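4. Equipment and budget

The department gave our group 4,000 pounds for the year, to cover everything except the computers already in the lab. This section sets out what we planned to buy, what we bought and what we are holding back until September.

4.1 Arm

Our first plan was to buy a small desktop arm. We asked for quotes from two suppliers, Jestow and Fabbri. The Jestow arm was within budget but could not reach the back of a normal table. The Fabbri arm could, but with the gripper and delivery added it would have used the whole budget and left nothing for spares. We decided to do the first half of the project in simulation and to book time on an arm at the partner lab for the second half. Booking costs 76 pounds a day.

4.2 Simulation

We built a room with a table in it and ran the pick tests there before paying for any lab days. Most of the planning for the table and gripper came out of these runs. 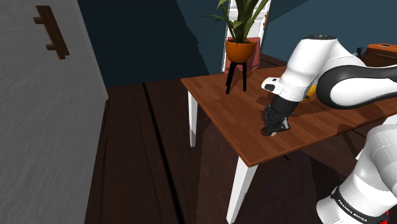
Figure 6. Simulated pick test with the Franka Emika arm, gripper lowered to the tabletop.

The main thing we took from the runs was where to put the base. With the base too far back the arm had to stretch, and the gripper came down at a slant. We also dropped the second table from the shopping list – one is enough if the objects are reset between runs.

4.3 Spending so far

Fingertip pads and test objects came from Jondden and cost 200 pounds. The Notitari licence was free for student use. The order for the mounting plate went in on Monday, May 3, 2021 and has not been invoiced yet. No lab days have been charged so far.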